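Mimard G4 Tabletop Arm -- Kitchen and Prep Room Package

Sold by Nudik Automation Supply
Item no. 683
Availability: ships in 11 working days
Lease or purchase

We've been hoping to carry something like the G4 for a long time, and we're very happy to have it on the shelf! It's a small arm for the dull handling jobs around a commercial kitchen: bowls, tubs, lids and trays that have to get from one counter to another all day long. It stands on an ordinary worktop, plugs into an ordinary wall outlet, and can be taught a new pick in an afternoon by somebody who has never worked with a robot before.

What's in the package

Mimard G4 arm with base plate and clamps
Two-finger gripper with blunt, rounded tips
Wrist camera and cable
Control box with touch panel
Poltari teaching software, one seat
One spare set of fingers
Printed setup guide

Planning your budget

Most first-time buyers look hard at the arm and forget what goes around it. Leave room for a solid table (a wobbly one will drive you up the wall), a guard or floor marking if people walk past on the open side, and a few days of somebody's time for teaching and testing. We also like to see money set aside for fingers. They take the knocks, and a plastic-handling job goes through them faster than you might expect.

The Brandes service plan is optional and costs $184 a month. It covers a yearly visit, loaner parts and phone help. If you already have a maintenance person who enjoys this kind of thing, you may be fine without it for the first year. If you run early shifts and can't afford a quiet morning, we'd take the plan.

Bring your own containers when you come in for a trial. Really, bring the ugly ones! A scuffed mixing bowl with a thick rim behaves differently from a new one out of the box, and you want to know how the fingers meet that rim before you sign anything.

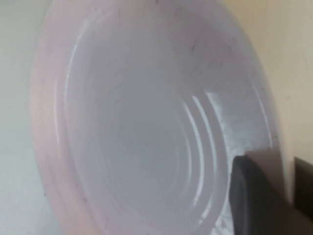 Do I need a different gripper for each size of bowl?

Usually one set of fingers will do, as long as the rims are close in thickness. The arm grips the edge, so the width of the bowl matters less than the shape of its lip. If you use both thin steel and thick plastic, order the wide-opening fingers as an add-on and swap them between jobs.

Lease or buy?

Leases run for 4 years with the control box and software included, and you can hand the arm back or keep it for a final payment. Buying makes more sense if the job is settled and you know it won't change. Plenty of shops lease the first arm and buy the second -- we think that's a sensible way to go.

Before you order

Measure the counter, including the height of any shelf above it. The arm needs clear space overhead to fold back. Check which side the outlet is on. Write down the heaviest thing you want moved, full as well as empty, and send us that along with a photo of the spot. We'll tell you if the G4 is too small for the job, and we can quote the next size up.

Orders placed in August ship with the newer touch panel at the same price. Trade-ins of older Mimard arms are welcome, working or not. Ask for the trade-in form when you request your quote.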